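Hands on loan

The Koval two-hand kit from Inden is on trial at our Stullow shop until December, and members can book it for up to 20 minutes at a go. List price is $3,185 a month, so please be gentle. Tamara Melnychuk has it working on the white practice board with the blue pegs.
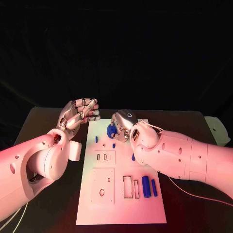

Support is by phone and very cheerful. Our verdict so far — good grip, no small talk. Bookings go to Khrystyna Bilyk.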